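Does a trip to an old ruin need a hire car? Report on our group travel task, Travel and Heritage module

Our group was asked to test a claim made in the Trunby visitor leaflet: that the priory outside the town is "easy to reach by any means". We had one weekend in April, a shared budget of £300 and a free choice of transport. Half of us went by train and bus. The other half hired a car from Ultusard, a small firm near the station.

## What the leaflet promises

The leaflet gives a bus, a footpath and a car park, in that order. It says the bus is "regular". We asked at the tourist office what regular meant and were told to look at the timetable. The timetable shows four buses out and three back, so anyone on the last one out had better like walking. We don't think a visitor from abroad would spot this before it was too late.

It also says the footpath takes "under an hour". No distance is given. Two of us walked it at a fair pace and took an hour and 10 minutes, with one stop to read a sign that had faded.
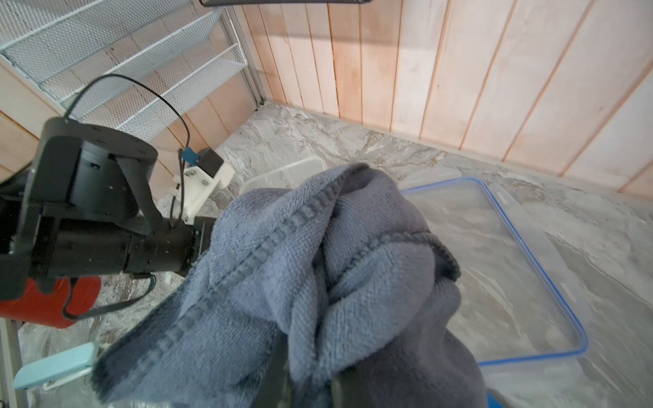 The car was quicker, as you would expect, but the price on the Ultusard website was not the price at the desk. There was a young driver charge, then a second charge for adding another driver. We were also offered extra cover, described as "what most people take". We said no and had £200 held on a card as a deposit. It came back, but one member couldn't have paid for the hostel if it had been her card.

## The two journeys compared

**Train and bus.** The train was on time. The bus was 16 minutes late and the stop had no shelter. Once on board it was a pleasant ride, and the driver let us off at the priory gate, which isn't a marked stop. We can't say whether other drivers would do the same, so we haven't counted it in favour of the bus.

**Hire car.** Door to door this took less than half the time. Parking was extra and the machine took coins only. The last two miles are single track with passing places, and our driver, who learned in a city, did not enjoy them. The leaflet's photo of the road must have been taken on its widest bend.

## Where we stayed

Everyone stayed at the Zavano hostel, chosen on price. It has a self-catering kitchen, and cooking there saved us more than any choice of transport did. That should probably have been part of our plan from the start, and we only noticed it when adding up receipts. Our notes on the hostel:

- Beds fine, rooms cold until the evening.
- Kitchen shared with all guests, so pack leftovers in something with a lid.
- Bring your own towel or pay to hire one.
- The "local travel advice" at reception was the same leaflet.
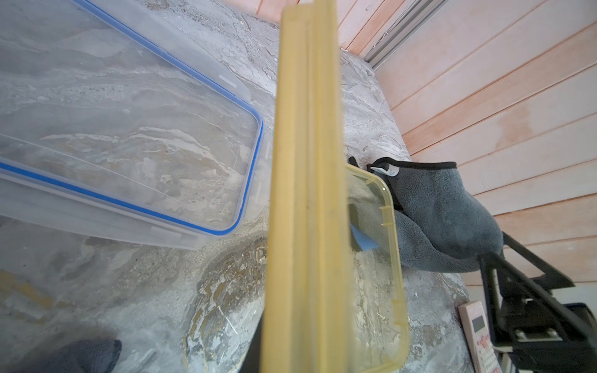 ## How far we trust our own results

Not very far. We made one trip each way, in dry weather, outside the school holidays. A wet day in August could turn the whole thing round. The car group also knew they were being timed, and we suspect they skipped a coffee stop they would otherwise have made.

We used the Valcárcel method from the course reader to score each journey for cost, time and comfort. We have doubts about it. Comfort is marked by the travellers themselves, and the walkers gave themselves high marks mainly out of pride. With comfort removed, the car wins on time, the bus wins on cost, and the score tells us nothing we hadn't already worked out.

## Findings

The priory can be reached without a car, but "easy" is too strong. Three people sharing a car would pay a little more each than they would for the train and bus, provided they were old enough to avoid the extra charge. For one person alone the bus is the only sensible choice. We would like the leaflet to print the time of the last bus back and the length of the footpath.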